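2022-08-07
By Grímur Vestergaard
Filed under: Kitchen Tips, Small Spaces, Stovetop

I cooked on one portable burner for most of a summer while our kitchen in Cisternas was torn up, and I came out of it a convert! We have a full stove again now and I still get the little burner out several times a week. If you're in a dorm, a rental, a camper or the middle of a remodel, you can eat really well off a single burner. It mostly comes down to the order you do things in.

Start with the thing that holds its heat best. Rice, potatoes and beans all sit happily under a lid with a folded towel over the top while you get on with the rest. I cook rice first, every time, and leave it alone for 17 minutes after the burner goes off. It's still steaming when I fluff it, and by then the onions are done.

Next comes anything saucy, and last of all the quick stuff – eggs, greens, thin slices of zucchini – that goes sad if it has to wait.

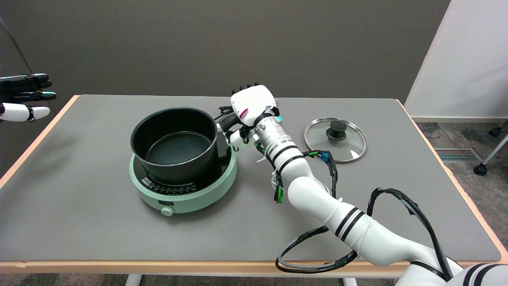 Pasta is the one people write to me about, and yes, you can do pasta and sauce with one pan! Boil the pasta a couple of minutes short, scoop out a mug of the water before draining, and tip the pasta into a bowl with a spoonful of oil so it doesn't clump. Make your sauce in the same pan (garlic, a can of tomatoes, whatever's going), then throw the pasta back in with a good splash of that cloudy water. It finishes cooking in the sauce and tastes better for it. I learned this from a neighbor in Skamau and I've never gone back to two pots, even now that I have room for them.

A few more things I picked up along the way:

Boil water in a kettle first if you have one. It saves so much waiting.

Wipe under the pan before it goes on. A stray grain of rice or a drip on the base is annoying on a flat top, and it can scratch.

Check pans with a fridge magnet before you carry them home from the thrift store. If it sticks firmly to the bottom, the pan should work on induction. I got my favorite for 5 dollars at the flea market in Jutovau, and it's a beauty.
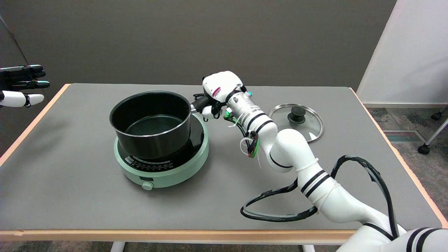 Now, my favorite subject, which is which pan to keep if you can only keep one. A lot of folks say skillet, and I do love a skillet, but you can't boil potatoes in it without making a mess. I'd pick a saucepan every time, and a dark nonstick one with a long black handle like this is just the sort I'd reach for. It'll do soup, oatmeal, rice, sauce, even a fried egg if you're not fussy about the shape. Turn the handle in over the counter when you're not holding it, use wooden or silicone spoons so the coating lasts, and let it cool down before it goes anywhere near cold water.

For cleaning, warm water and a soft sponge will do nearly everything. Milk that has caught on the bottom comes away after a soak with a spoonful of baking soda – give it 90 minutes and go read a book.

In September I'll post my one-burner soups, including the lentil one with lemon that my kids ask for by name. Get your lentils in!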